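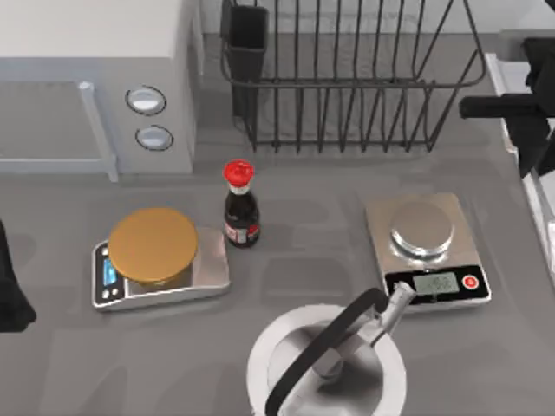
Microwave and black wire dish rack on a grey worktop.

Furnished flats at Nilatdale: frequently asked questions

Last updated March 2020

Please read through this page before you contact the office. Most of what new tenants ask us is answered here. If your tenancy agreement says something different from this page, follow the agreement.

BEFORE YOU MOVE IN

What does furnished mean?

Every flat has a bed, a wardrobe, a table with chairs, a sofa, curtains or blinds, and a fitted kitchen. Kitchens have a hob, oven, fridge and microwave. We do not supply bedding, towels, televisions or light bulbs for your own lamps. The exact contents vary from flat to flat and are set out in the inventory you get with your keys.

How much is the rent?

A one-bedroom flat in the Rundulitz building is £935 a month. Studios and two-bedroom flats are priced one by one, and the current figures are on the listings page. The rent includes water and the cleaning of shared hallways. It does not include gas, electricity, council tax, broadband or a television licence.

How much is the deposit?

The deposit on a studio is £498. For other flats it is shown on the listing. Deposits are placed in a protection scheme and you will be sent the details in writing. We do not accept the deposit in instalments.

Can I see the flat before I sign?

Yes. Viewings are booked through the office. If someone is still living in the flat we have to give them notice, so you may have to wait a day or two. If you cannot travel to Nilatdale you can send a friend or relative in your place. They will need to bring proof of identity.

Can I store things in the flat before my start date?

No. The previous tenant may still be there, or we may be painting. There is a self-storage yard on the road out towards the station and several tenants have used it.

How long is a tenancy?

The first term is six or twelve months. After that you can sign for another fixed term or carry on month by month. Please tell us which you prefer at least a month before the term ends. If we hear nothing, it becomes a monthly tenancy on the same terms.

MOVING IN

Where do I collect the keys?

From the office, on or after the start date in your agreement, during opening hours. Bring photo identification. If you will be arriving late, ask us for a code for the key safe. The code is sent by text message on the day and stops working the following morning.

How many keys will I get?

You will be given two flat keys and one fob for the main door. Couples can ask for a second fob. Fobs for the bike store are separate and need to be signed for.

Do I have to return the inventory?

Yes, within seven days. Go round each room, compare it with the list and write down anything that is missing, marked or broken. Sign each page and keep a copy for yourself. If we do not get it back, we will take it that you agree with everything on it, and this can make things harder when you leave.

Can I add my own photographs to the inventory?

Please do. Email them to us with the signed copy. Photographs of worktops, carpets, mattresses and the inside of the oven are the most useful, as these are the things most often argued over at the end. Take them in daylight if you can, and take one from further back so that it is clear which room it is.
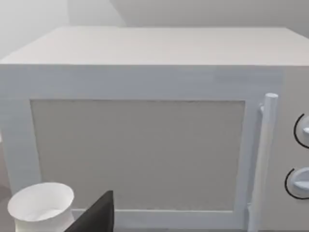

One tenant wrote to us after leaving that the inventory form was too short, and that there should be a separate line for each appliance with space for notes on its condition. We have changed the form to do this. If you moved in with the old version you do not need to fill in a new one.

What if something does not work on the first day?

Check the fuse box first. It is in the hall cupboard in most flats and above the front door in the Polák building. If a switch is down, push it up once. If it drops again, leave it and ring us. Check too that the cooker switch on the kitchen wall is on. Cleaners often turn it off when they finish.

LIVING IN THE FLAT

Who do I pay for gas and electricity?

You choose your own supplier. Take meter readings on the day you get the keys and send them to the existing supplier, whose name is on the front sheet of your inventory. You are free to switch at any time. Flats in the Polák building are all electric and have no gas meter.

How does the heating work?

Flats in the Rundulitz building have a combination boiler. Flats in the Polák building have storage heaters, which charge overnight and give out heat during the day. If you have not used storage heaters before, turn the input control up in the evening when cold weather is forecast and leave the output control low until you are at home. The full instructions are in the folder in the kitchen drawer.

Is broadband installed?

There is a line to every flat but no active service. Order it as soon as you have a start date, as engineers can be booked up for weeks. You do not need our permission for a standard installation. You do need it if the engineer wants to drill through an outside wall.

Can I put up shelves or pictures?

Small picture hooks are fine. Please ask before you drill anything. We usually say yes to shelves in bedrooms and living rooms, provided the holes are filled and painted when you go. We say no to drilling into kitchen or bathroom tiles.

Can I remove furniture I do not want?

Only with our agreement. We have a small store and can sometimes take a bed or a desk back, for a collection charge of £397 for a full flat or less for single items. Do not put our furniture in the bike store, the hallways or the bin area. If it goes missing you will be asked to pay for it.

Can I bring my own kitchen things?

Yes. Most people bring their own pans, scales, kettles and so on. Portable gas stoves and deep-fat fryers are not allowed. If you put one of our appliances away to make room, keep it somewhere dry and put it back before you leave.

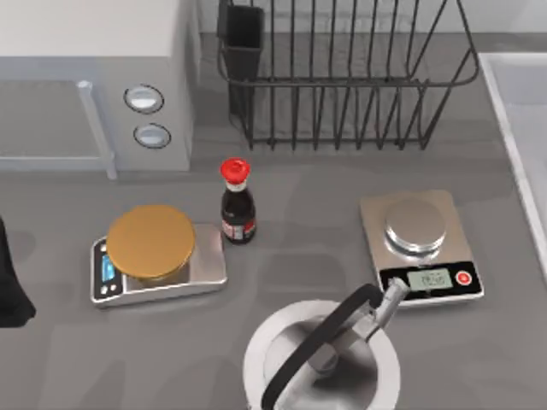

Two digital scales, a steel pot and a small bottle of soy sauce on a grey worktop.

How should I look after the worktops?

Use a chopping board, and put a mat or trivet under anything that has come off the hob or out of the oven. Wipe up spills soon after they happen, especially curry, beetroot and red wine. Washing-up liquid and warm water will do for nearly everything. Do not use bleach, wire wool or scouring cream. Burns and knife cuts are not counted as fair wear and tear.

Are pets allowed?

Fish and small caged animals are allowed. Cats are considered in ground-floor flats. Dogs are not allowed in either building, apart from assistance dogs.

Can I have guests?

Yes. Guests may stay for up to two weeks. If somebody is going to live with you for longer than that, they need to be added to the agreement. Subletting is not allowed, and this includes short lets through holiday websites.

Where do the bins go?

General waste and recycling go in the bin area behind the building. Flatten cardboard boxes. Large items such as mattresses are not collected with the ordinary rubbish, and you will need to book a bulky waste collection with the council and pay for it.

REPAIRS

How do I report a repair?

Use the form on the website or ring the office. Repairs are carried out for us by Deltadon. They will text you a time slot, and if it does not suit you can reply to change it. Someone over 18 must be in, or you can give us permission in writing to let them in with our key.

How long will it take?

Loss of heating, hot water or power is dealt with within 24 hours. Leaks we try to attend on the same day. Everything else takes roughly 3 weeks, longer if a part has to be ordered. August tends to be slow, with so many flats changing hands.

What do I do about a leak at night?

Turn off the stopcock, which is under the kitchen sink, and ring the out-of-hours number on the back of your front door. If water is coming near sockets or lights, switch off the power at the fuse box as well.

Will I be charged for repairs?

We pay for ordinary wear and for faults. You pay for damage caused by you or your guests, for lost keys, and for call-outs where the only problem was a tripped switch or an empty prepayment meter.

LEAVING

How much notice do I give?

One month, in writing, once your fixed term has ended. Email is accepted. Notice can be given on any date but must run to the day before your rent is due.

What will you check?

We go through the same inventory you signed at the start. The flat should be as clean as it was then. People most often forget the extractor filter, the inside of the microwave, the seal on the washing machine and the tops of the kitchen cupboards. Defrost the freezer the day before and leave its door open.

When will I get my deposit back?

Normally within ten days of us agreeing the amount with you. If we want to make a deduction we will write to you with the reason and the cost. If you disagree, the protection scheme can decide the matter free of charge. Make sure we have a forwarding address and the bank details for the account you want the money paid into.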